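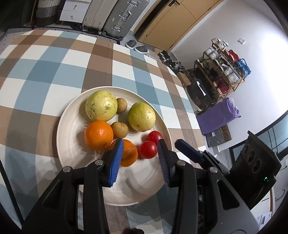
The Jara hand gripper at a plate of guavas, mandarins, longans and cherry tomatoes.

About Brerow

Brerow is a small company from Ondholm. We make one product, the Jara hand gripper, and we offer one service around it, which we call home recording. Our customers are research groups and companies who teach robots to handle everyday things and who need good examples of how a person does it.

How we started

The company was founded by Adalberto Barros and Ismael Barbosa. Before that, both worked in Dosham on packing machines for fruit. Adalberto designed the mechanical parts and Ismael wrote the control software. The machines were fast, but each new kind of fruit meant many weeks of adjusting, and a soft fruit was always more difficult than a hard one. In the evenings they began to build a tool which a person could hold and use like a simple robot hand, so that the movement could be recorded and studied later. The first version was too heavy. The second one was used by Ismael's mother in her kitchen for a whole afternoon, and after her remarks the handle was changed completely.

On August 23, 2019 we delivered the first Jara to a paying customer. It is still in use, with new pads.

What we make

The Jara is held in one hand. The fingers have blue rubber pads with ridges, which help to keep hold of round and smooth objects such as a tomato or a mandarin. The pads can be changed without special tools, and a spare set comes in every box. The body is black and the linkage is fixed with ordinary screws, so a customer can open it and repair it by himself. We send drawings of all parts on request. A camera on the tool records what is in front of the fingers during the work.

The kit contains the gripper, the camera, the cables, a charger, the spare pads and a printed handbook. The handbook is available in 3 languages. The weight of the gripper without camera is 468 grams. We know that some people would like it lighter, and we are working on it, but we do not want to make the fingers weaker for this reason.

What we do for our customers

Not every customer has time to make recordings. For this reason we offer home recording. Our operators work in real apartments and houses, on real tables, with the objects that people have there. Fruit is a common request. A guava, a longan and a cherry tomato are very different in size and in skin, and each of them asks for a different way of closing the fingers.

Before the work starts, we agree with the customer on a list of objects and tasks. After the first day we send a small part of the recordings for checking. If something is not as you wished, we change it before we continue. The households are paid, they sign a clear agreement, and they can ask us to delete a recording later.

Who we are

We are 11 people today. Adalberto leads the workshop, where all grippers are assembled and tested by hand. Ismael is responsible for the software and for the contact with customers, and he answers most of the e-mails himself. The operators are trained by us for two weeks before they go to a household alone.

Visit us

The workshop in Ondholm is open for visitors by appointment. You can try the Jara at our table and bring your own objects. Each March we also hold an open day, with coffee and a short tour of the assembly. If you would like to borrow a kit for testing, please write to us and tell us a little about your project.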